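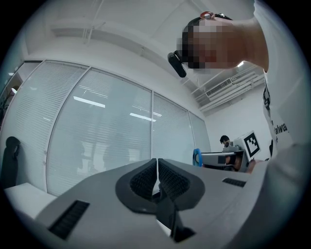
Drunitz coalition: does the Lodhi List survive the harbour vote?

Posted by saltmarsh_k in Regional Politics
February, 09:14
41 replies | 6 shares

The Jirkport council votes on the harbour levy at the end of the month and I would like to get the arithmetic straight before people start predicting a collapse.

The Drunitz agreement gives the governing side 18 seats. Of those, five belong to the Lodhi List, who campaigned against any levy on small boats and then signed a programme that contains one. The text they signed says the levy will be "reviewed in the light of the harbour accounts". It does not say withdrawn, and it does not say reduced. Two of their five have said in print that they will vote against. The other three have said nothing since the budget.

Without those two the governing side has 16, and it needs 17 to pass a charge. My reading is that the levy falls and the coalition carries on, as the agreement does not treat charges as confidence matters. Happy to be corrected on that second point.

Reply from overspill
09:52

You are reading clause 3 too generously. Charges as such are not confidence matters, but anything listed in the annex is, and the harbour levy is in the annex. It was added in the second draft. If it falls, the leader has to offer to resign. Whether the offer is accepted is another matter.

Reply from saltmarsh_k
10:05

The annex is headed "priority measures". I can't find anything that ties the heading to clause 3. Which line are you relying on?

Reply from overspill
10:21

Last paragraph of the preamble. "The measures annexed form part of the basis of the agreement." Clause 3 then says the leader shall offer to resign if the basis of the agreement is lost. Put the two together.

Reply from tallyclerk
10:40

That is a stretch. One measure is part of the basis. Losing a part is not losing the whole. The previous coalition used nearly the same wording, lost a vote on allotment rents, which were annexed as well, and nobody offered to resign from anything.

The more useful question is what the Lodhi List gets from leaving. They went in on a protest vote. Their support in the outer wards was people who wanted the old lot out, and a good share of those voters didn't expect them to run anything. Since they took the transport and housing portfolios they have had to defend a bus timetable and a rent rise. They lost the Jorka by-election in a ward they had carried comfortably.

Reply from ebb_and_flood
11:18

I live in Jorka and the by-election had very little to do with the coalition. The candidate was unknown here, and the main subject on the doorstep was the closure of the swing bridge to lorries. The turnout was poor too. You can't read a trend off one ward in winter.

Reply from tallyclerk
11:31

One ward, agreed. But the fall was larger than for either of their partners in the wards polled the same day, and the bridge closure was signed off by their own transport lead. That makes it a coalition matter whether the candidate was known or not.

Reply from ebb_and_flood
11:44

The closure order was drafted before they took office. Their transport lead signed it because the survey left no choice. I don't support them, for what it's worth. I just think they are being blamed for the wrong thing. The rent rise is theirs and they should answer for that.

Reply from quorate
12:30

Going back to the numbers in the first post. The 17 is right for a full chamber, but a charge needs a majority of members present and voting. Abstentions are not counted. If the two stay in their seats and abstain, 16 is enough as long as the opposition has no more than 15, and it has 15. That is 33 in all, so the sums work.

I would expect abstention. It lets them tell their wards they did not support the levy, and it lets the levy through.

Reply from saltmarsh_k
12:47

Thank you, that is a fair correction. I was working from the old standing orders, where charges needed a majority of the whole council. When did that change?

Reply from quorate
12:58

At the last revision, the same one that moved questions to the start of the meeting. Standing order 22. The old text is still on some of the ward pages, which doesn't help.

Reply from overspill
13:26

Abstention assumes that both of them want the levy to pass. I don't believe that of the harbour ward member. Most of the berth holders who would pay it live in that ward, and it was the first line on the leaflet. A vote against and one abstention gives 16 to 16, and then it goes to the chair's casting vote.

Reply from quorate
13:39

The chair is from the governing side and would use it. By convention a casting vote goes to the status quo, but there is some argument over whether that covers a charge already in the budget. I don't have a firm view. The clerk will presumably be asked to advise beforehand.

Reply from dredger
15:02

All of this treats the levy as a token in a coalition game. It is a charge on people with small boats to pay for a quay wall used almost entirely by freight. The freight operators pay under a separate schedule that has not been raised in roughly ten years. If the Lodhi List had asked for that schedule to be opened in return for their votes, they would have something to show for being in office. They asked for a review.

Reply from tallyclerk
15:20

The freight schedule is fixed by the port lease and the council can't open it before the lease is renewed. I agree they could have asked for a commitment on renewal.

Reply from dredger
15:33

The lease fixes the tonnage rate. It does not fix the mooring supplement, which is set yearly by resolution. Look at the fees page.

Reply from tallyclerk
16:10

Looked. You are right about the supplement. It would raise less than the levy, though I can't say how much less without the berth returns, and those aren't published until spring.

Reply from saltmarsh_k
16:48

I have amended the threshold in my own notes to take in standing order 22. On clause 3 I still think overspill is wrong, but the preamble wording is looser than I remembered. I will post the division list once it is up.

Share | Report | Follow this thread

Recent in Regional Politics

Jorka swing bridge: text of the closure order
Who sits on the Jirkport housing panel?
Drunitz agreement, second and final drafts compared
Postal vote deadlines for the outer wards
Standing orders: which version is current?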